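Ticket 1656: Table rocks after leg refit
Product: Vasteck dining table, dark brown
Status: Open, waiting on parts
Opened by: Marloes Van Wijk
Handled by: Gangadharan Kurian, Geerts Aftercare

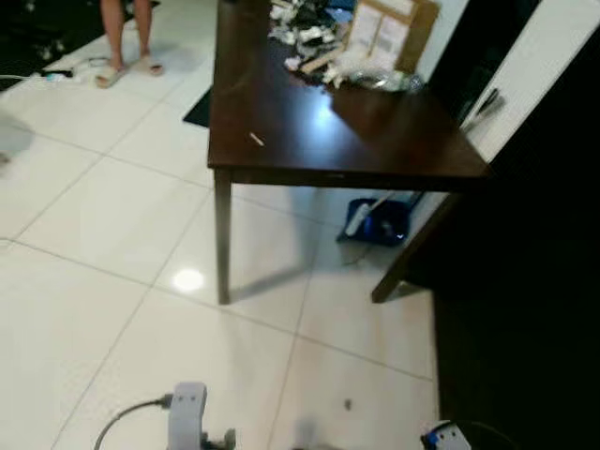
Marloes Van Wijk, 09:12
I took the legs off in March to get the table through the door of the new flat and put them back on the same evening. It has rocked ever since. If I lean on one end the opposite corner lifts, enough to slop tea out of a full cup. The floor is glossy tile throughout. I have not cleared the table yet, there is still unpacking at the far end, but it does the same whatever is on it. I have tightened every bolt I can reach. Order number ends 137.

Gangadharan Kurian, 10:40
Thank you. Before we send anything please check the following.
Clear the top completely and move the table to another part of the floor. Tell me if the same leg lifts.
Slide a piece of thin card under each foot in turn and note where it goes in freely.
Look at where the leg meets the apron. The shoulder of the leg should sit tight against the underside with no line of daylight.

Marloes Van Wijk, 13:05
Cleared it and moved it towards the window. Same leg both times, front left as you face it from the kitchen. Card goes under that foot and none of the others. There is a gap at the top of the right front leg, wide enough for a fingernail. The other three look tight.

Gangadharan Kurian, 13:31
So the floor is fine. A gap at one front leg will throw its neighbour off the ground, so the right front is the one to work on. Please turn the table over on a blanket, two people, and don't drag it on its edge as the finish marks easily. Undo both bolts on that leg, take it off and look in the corner bracket for grit or old glue. Refit finger tight, push the leg home, then tighten the bolts a half turn each, going back and forth.

Marloes Van Wijk, 17:48
Done with my neighbour's help. There was a lump of dried glue in the bracket, scraped it out with a butter knife. Leg went in further than before and the gap is nearly gone. Rocking is much less but still there. One bolt turns and turns without biting. I stopped at that point.

Gangadharan Kurian, 18:02
The threaded insert has stripped. Please leave that bolt as it is and don't put a longer one in, it can come through the top. I am ordering a repair pack, which has 2 inserts, 3 bolts and a hex key. It is fine to use the table for light things meanwhile. Please don't sit on it or move it by the legs.

Marloes Van Wijk, 18:20
OK. Is the pack free? The table is still under guarantee as far as I know. Someone on Forumton said they were charged postage.

Gangadharan Kurian, 18:26
No charge for parts or postage on this one. It goes out from our Fuvine depot and will come through the letterbox. Ticket stays open until you have fitted it. Please write back with the result of the card test on all four feet.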